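Two-arm cells and the speed limit during teaching – which rule applies? 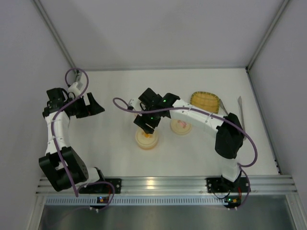 tultari_tech
Our internal procedure, written by Hậu Vũ in January, treats any enclosed cell as one robot system. If one arm is being taught, both arms go to reduced speed and both need the enabling device held. Zorlow, our integrator, wants to drop that for the arm not being taught. I disagree. In a cell laid out like this one, with both arms on the same front rail, the right arm can stretch to the middle of the surface while the left stays folded, and the left gripper still points into the shared area. A folded arm is a stopped arm only while its drives are off.

jirken43
Agree on the single system. What does your risk assessment say about the folded arm? If it is under a monitored standstill, you can leave it powered. If it is only "not commanded", treat it as live.

tultari_tech
Not commanded. The standstill function is not licensed on these controllers.

Guimaraes_M
Then Zorlow is wrong and I would not spend more time on it. Our limit is 10 percent of programmed speed on both arms.

rail_and_bolt
I don't agree with a flat percentage. Ten percent of a fast program can still be too fast near a hand. Write the limit in mm/s at the tool. We wrote 91 and have kept it.

Guimaraes_M
Fair on units. 91 is slow enough that people will bypass it, though. I have seen it happen on a Sunday shift.

rail_and_bolt
Bypassing is a supervision problem. It does not belong in the speed clause.

jirken43
Separate point: cable slack. The purple cable stands off both arms in long loops, and the procedure should say who checks clearance after a pose change. Ours says the person who taught the pose, before the first run in automatic.

tultari_tech
Ours has no cable clause. I will add one. Does yours give a minimum bend radius?

jirken43
No, it points to the cable data sheet – one less number to maintain.

rail_and_bolt
Put the radius in. People on the floor do not open data sheets.

tultari_tech
I will go with a limit in mm/s for both arms and send the draft to Hậu. The bend radius stays open until I have the data sheet.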